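Start Über uns Projekte Mitmachen Kontakt

Mitmachen > Arbeitsgruppen > Gute Praxis am Arbeitstisch

Ich suche Leute, die mit mir über Roboterregeln streiten

Hallo zusammen, ich bin Beatriz Veloso, und bei Berow bin ich die, die immer fragt, wo das eigentlich steht. Wo steht, wer den Arm freigeben darf? Wo steht, wie schnell er fahren soll, wenn jemand daneben am Laptop sitzt? Meistens kommt dann: Na ja, das machen wir halt so. Und weil drei Leute das »halt so« auf drei verschiedene Arten machen, schreiben wir jetzt einen Leitfaden, der wirklich benutzt wird. Dafür suche ich Mitstreiterinnen und Mitstreiter, und zwar ganz ausdrücklich auch solche, die keine Normen auswendig können!

Arbeitstitel ist Wasell (fragt nicht, es war spät und alle anderen Vorschläge waren schlimmer). Es geht um kleine Arbeitsplätze mit einem Arm an einem Tisch: greifen, ablegen, umsortieren, alles in Reichweite von Menschen. Also keine Fertigungsstraße mit Zaun drumherum, dafür gibt es Fachleute und dicke Ordner. Mich interessieren die Labore, Werkstätten und Lehrräume, in denen jemand morgens das Ding einschaltet und abends wieder aus, und dazwischen wechseln die Aufgaben ständig.

Was es schon gibt

Einen Entwurf mit 40 Punkten, an dem ich seit Juni herumschreibe. Ein paar davon finde ich richtig gut, ein paar sind bestimmt Quatsch. Damit ihr einen Eindruck bekommt, worüber wir reden werden:

- Vor jedem Start wird der Greifer einmal leer auf- und zugefahren. Wer startet, sagt es laut an.
- Auf der Tischplatte liegt nur, was zur Aufgabe gehört. Kaffeebecher gehören nicht zur Aufgabe (ja, ich meine auch mich).
- Kabel am Arm werden so befestigt, dass sie in jeder Stellung genug Spiel haben. Geprüft wird das in den äußersten Stellungen, die die Aufgabe braucht.
- Der Not-Halt ist vom Bedienplatz aus mit einer Hand erreichbar, ohne aufzustehen.
- Nach jeder Änderung am Programm läuft der erste Durchgang mit verminderter Geschwindigkeit.
- Wer in den Arbeitsbereich greift, hält den Arm vorher an. Auch wenn nur etwas verrutscht ist. Auch wenn es eilig ist.
- Beinahe-Vorfälle kommen ins Heft, mit zwei Sätzen und ohne Namen.

Über den letzten Punkt haben wir bei uns schon einen ganzen Nachmittag diskutiert, und ich bin immer noch nicht sicher, ob »ohne Namen« klug ist. In einem kleinen Team weiß ja sowieso jeder, wer am Dienstag dran war. Wenn ihr dazu eine Meinung habt, seid ihr hier schon mal richtig.

Der Leitfaden ersetzt übrigens keine Risikobeurteilung und keine Norm, das schreibe ich lieber gleich dazu. Er soll die Lücke füllen zwischen dem, was im Ordner steht, und dem, was man um halb neun vor dem ersten Kaffee tatsächlich tut.

Was ihr machen würdet

Ihr bekommt den Entwurf, lest ihn und probiert ihn am eigenen Arbeitsplatz aus, so gut das eben geht. Danach treffen wir uns in zwei Werkstattrunden bei uns im Haus und gehen alles durch. In der ersten Runde stellen wir uns gemeinsam an den Tisch, lassen einfache Greifaufgaben laufen und haken den Entwurf Punkt für Punkt ab. Ich will sehen, wo ihr stockt, wo ihr die Augen verdreht und wo ihr einen Schritt überspringt, weil er nervt. Das ist für mich das Wertvollste! Ein Punkt, den alle überspringen, ist entweder falsch formuliert oder steht an der falschen Stelle.

In der zweiten Runde wird dann gestrichen, umgestellt und gestritten. Dazwischen hätte ich gern von jedem eine kurze schriftliche Rückmeldung, Stichworte reichen völlig. Bitte keine Aufsätze, ich muss das alles lesen.

Zur Vorbereitung schicke ich euch außerdem unser altes Störungsheft, ausgetippt und anonymisiert. Da stehen 128 Einträge drin, von »Schale verschoben, Arm greift daneben« bis zu einer längeren Geschichte über einen Kabelbinder. Ihr müsst nicht alles lesen. Aber ich wette, ihr lest doch alles, mir ging es genauso.

Wen ich suche

Am liebsten eine bunte Mischung. Leute, die täglich mit einem Arm arbeiten, und Leute, die gerade erst eingewiesen wurden (eure Fragen sind oft die besten, weil ihr noch nicht abgestumpft seid). Leute aus der Arbeitssicherheit, aus der Lehre, aus kleinen Firmen. Gern auch jemand, der beruflich Anleitungen schreibt und mir meine Schachtelsätze um die Ohren haut.

Mitbringen solltet ihr Deutsch auf einem Niveau, auf dem Diskutieren Spaß macht, etwas Geduld und festes Schuhwerk für die Werkstattrunden. Programmieren müsst ihr nicht können. Eine Einweisung am Gerät bekommt jeder vor der ersten Runde, auch die alten Hasen, da mache ich keine Ausnahme.

Was ihr dafür bekommt

Eine Aufwandsentschädigung von 699 Euro pro Person für beide Runden zusammen, Fahrtkosten kommen nach Beleg obendrauf. Mittagessen gibt es auch, und wer mag, wird im fertigen Leitfaden namentlich genannt. Den Text dürft ihr danach bei euch frei verwenden und an eure Abläufe anpassen.

So meldet ihr euch

Schreibt mir über das Kontaktformular, Stichwort Wasell, bis 23.9.25. Ein paar Zeilen genügen: wer ihr seid, womit ihr arbeitet und welche Regel an eurem Arbeitsplatz euch am meisten ärgert. Die letzte Frage ist ernst gemeint und entscheidet bei mir ziemlich viel. Einen Lebenslauf brauche ich nicht. Ich antworte allen, auch wenn es mal ein paar Tage dauert. Die Termine für die Runden stimmen wir danach gemeinsam ab, und wenn ihr zu zweit aus einem Team kommen wollt, schreibt das einfach dazu.

Ich freu mich auf euch!
Beatriz 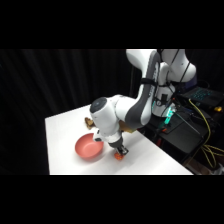 Greifen am Tisch: der Arm mit einem kleinen orangen Teil zwischen den Fingern, daneben die lachsrosa Schale.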